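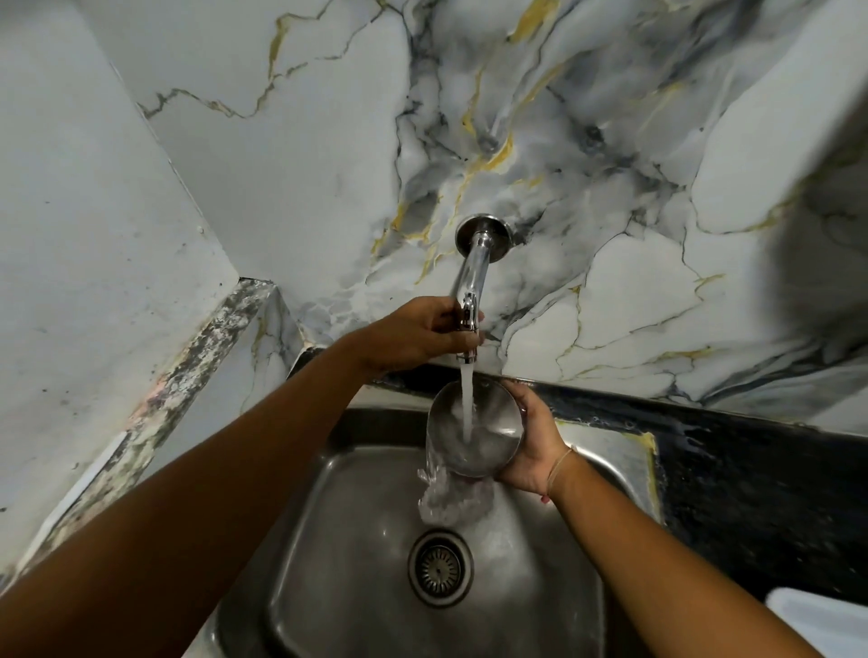
Home Kitchen Sinks & Taps Worktops Reader Finds Contact

The Clusley deep sink and wall tap

I've had this sink on the site before, but only as a passing mention in the small kitchens piece, and I still get emails asking what it is. So it gets its own page! It's the Clusley single bowl from Illow, in stainless steel, and I've been washing up in mine since October.

The first thing to say is that it's deep. Properly deep, with sloping sides and rounded corners, so you can get a stockpot right down into it and a cloth goes all the way round without catching a week's worth of tea leaves. The steel is brushed, and it does scratch (mine has a fine haze of marks now and I've stopped noticing). If you want a sink that stays like a mirror, look elsewhere.

The drain sits in the middle with a round perforated strainer. Rice stays on top, couscous mostly doesn't. I give it a go with an old toothbrush every few days.

Now the tap. It comes straight out of the wall on a round chrome flange and bends down over the bowl, and I love it more than is sensible – there's no base on the worktop for the grime to collect round. You do need your pipes in the wall before the splashback goes on. Mine were moved by Loïc Hoarau, who was very patient about me changing my mind on the height. I went a bit higher in the end so a tall glass fits under with plenty of room to tilt it and rinse the outside too.

Chrome shows every fingerprint, and if you're a grabber of spouts like me you'll be wiping it daily. A dry tea towel does it. For limescale on the aerator I unscrew it and leave it in vinegar overnight.

Behind it I've gone for a glossy marble pattern, white with grey clouding and thin gold veins. Splashes wipe off in one go, and the chrome looks lovely against it.

I paid £397 for the bowl and tap together, fitting not included. The guarantee on the bowl is 5 years. The waste kit was in the box but the wall fixings weren't, so check before your plumber turns up.

Share (5) Save Print

5 comments so far, showing the latest 3

Odette Lecomte
Does the water splash out at the front? My old wall tap soaked my jumper every morning.

Ebony Whitelaw
Only on full blast, Odette. Half open is plenty for a glass or a pan.

Albane Lebrun
Got the same bowl with a worktop tap and wish I'd gone for the wall one. Cleaning behind it is a pain.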